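Ultville Motoring Forum > General Car Chat > Rattles, Squeaks and Other Annoyances

Topic: Driver's door dropping on the Jalivar wagon – pins or whole hinge?

sorcombe_steve
12/2/18
G'day all. The driver's door on my old Jalivar has started to sag. You have to lift it by the handle to get it to latch, and if you forget it bounces back at you and everyone in the supermarket car park has a look. It's been getting worse since June, when I started doing the school run in it as well as work, so it's probably getting opened and shut twice as often as it used to.

I had a grab of the bottom of the door while it was open and there's definite up and down play at the top hinge. The bottom one seems all right. Paint on the striker is worn through to bare metal.

What I want to know is whether I can get away with a pin and bush kit, or do I need the complete hinge? The kit is 12 bucks. The hinge is a fair bit more and has to be painted, and my colour is the one that never matches anything.

Cheers
Steve

torquewrench_tam
Pin and bush kit, every time. Did both front doors on mine one arvo with a jack, a block of wood and an old towel. Support the door under the bottom edge, knock the old pin out from below, new bushes in, new pin down from the top with a smear of grease. If the pin's seized give it a good soak the night before.

Don't adjust the striker first! Everyone does that and then the door's still hanging low, the latch wears out as well and you've got two jobs.

LoredanaP
I'm going to disagree with Tam a bit. Kits are great if the bore in the hinge is still round. On a car that age with that much play I'd want to see it before I spent anything. My first one I put the bushes in, felt terrific, and it was dropping again by the end of winter because the hole had gone egg-shaped. Ended up buying the hinge anyway, so I paid twice and had the door off twice.

Get a torch in there, have someone lift the door while you watch the pin. If the bush moves with the pin, fine, kit. If the whole bush is wandering about in the hinge, new hinge.

Loredana Pellegrini
(Jalivar wagon, Yüksel ute that mostly sits there)

torquewrench_tam
Fair enough, but he said the bottom hinge is okay, and it's a 12 dollar gamble. I'd still try it. Mine have been in for years and the doors shut with two fingers.

LoredanaP
Your car lives in a garage and gets driven to cricket, Tam.

torquewrench_tam
Rude but accurate

bushbasher60
Has anyone mentioned the check strap yet? If that's stuffed the door swings out too far and levers against the hinges every time you open it on a slope. Mine had worn to nothing and I'd blamed the hinges for ages. Do it while you're in there, it's one bolt on the pillar and two nuts inside the door.

sorcombe_steve
Hadn't even thought of the check strap. It does swing right out now that you say it, and our driveway is steep. I always put it down to the driveway.

Is it the same part left and right? The parts place in Sorcombe had one on the shelf marked 1816 but the bloke behind the counter couldn't tell me which side it was for.

bushbasher60
Same both sides on the wagon as far as I know. The sedan might be different. Take your old one in and hold it up against it.

serpil_i
Hello, long time reader. I fix doors for a living, but the house kind, so take this for what it's worth – a sagging door is a sagging door! With a timber door the top hinge carries most of the pull, it goes first, and the lock side drops until it's scraping. People plane the bottom off, which is the same mistake as moving your striker. Then you fix the hinge and there's a gap you could post a letter through.

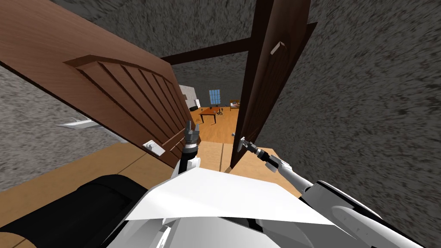

Slatted brown door and a darker one next to it, both open.

So I'm with Tam on the order of things. Hinge first, then check how it sits, and only then touch the striker or keeper or whatever you lot call it. And measure the gap along the top edge before you start, front and back, so you know if you've improved it. I write it on a bit of masking tape and stick it on the door.

Serpil Işık

torquewrench_tam
Masking tape idea is a good one, pinching that.

hatchback_harry
Or you can do what my uncle did and just bend it back up with a length of four by two. Took him 60 seconds. Open the door, timber in the gap at the hinge, lean on it.

LoredanaP
Please do not do that. You'll crease the skin or crack the pillar around the hinge bolts, and then it's a panel shop.

hatchback_harry
It worked though

LoredanaP
For how long?

hatchback_harry
Until he sold it lol

bushbasher60
In Harry's defence the factory did something not far off it to line them up, with a proper tool. But a tool that pulls on the hinge is a different animal to a lump of pine and an uncle.

sorcombe_steve
Right, update. Did the torch thing with my daughter lifting (she wanted paying, so add two dollars to the cost of the job). The pin is moving in the bush and the bush is tight in the hinge, so I reckon Loredana's test says kit. There was hardly anything left of the bush, just a thin brass ring and a lot of black muck.

Also pulled the trim and the check strap is cooked. The roller has a flat on it and the rubber stop is gone altogether. Ordered a new one and the kit together.

One more question while I've got you. Does the wiring to the door need to be unplugged if I'm only doing the top pin? I've got power mirrors and the loom boot looks pretty brittle.

torquewrench_tam
Nah, the door isn't coming off. Do one pin at a time, keep the jack snug under it and it'll hardly move. Don't let it swing out with only the bottom hinge in or you will be buying a hinge.

LoredanaP
I'd unplug it. It's one connector behind the kick panel and a brittle boot will split if the door drops even a little. But I've been burnt on this car before, so I'm cautious about everything.

Glad the bore's good. Do the bottom bushes too, there should be enough in the kit for both and you've already got the jack out.

serpil_i
Put something soft on top of the jack, and get your daughter back to steady it. Tell her my apprentice gets paid for that too.

sorcombe_steve
She's now asking what the apprentice is on.

Parts are due in at the Sorcombe shop this week. I'll unplug the mirror and do both hinges, then leave the striker alone until I've seen where it ends up. Will post the gap measurements when it's done.

bushbasher60
Chuck some white grease on the new check strap before the trim goes back on. They squeak something shocking dry.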